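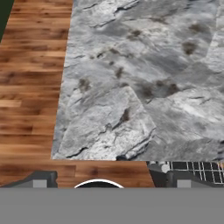

Winbridge, 2020-11-29

Sunday, building quiet. Wiping task in sim, wrist view, stone slab on the plank table. Writing down the rules before I forget why we argued over them.

Stains: dark smudges go anywhere on the slab, never on the wood. If one lands in a crack it stays in, no rerolling for an easier layout. We got caught on that in April with the Lendell set, all the hard seeds quietly dropped and the score looked great.

Seeds 1 to 245 are for tuning. 66 held out. Do not open the held out ones to "just check". Seed goes in the log before the run starts, not after.

Fingers must show in the wrist view at the start pose, both pads. If they don't, the mount offset is wrong — stop and fix, don't crop.

Rack on the right is a keep-out. Any contact = fail, even a light brush, even if the slab ends up clean. Caldeira scores it as a warning, we don't. Need to say so in the writeup or the numbers wont compare.

Texture: the pale triangular part at lower left fools the dirt threshold, the cracks in it read as stain. Score from the sim's own stain mask, not from pixels. Old pixel script is still in the Uvside folder, somebody please delete.

Run 133 aborted by me, wrong config. Logged as aborted, kept. Aborted runs are never removed, only taged with a reason.

Max 5 retries per seed, then it's a fail. Retries count toward time.

Still open: does a half wiped smudge score anything? I say no. Wood texture swap next, same seeds.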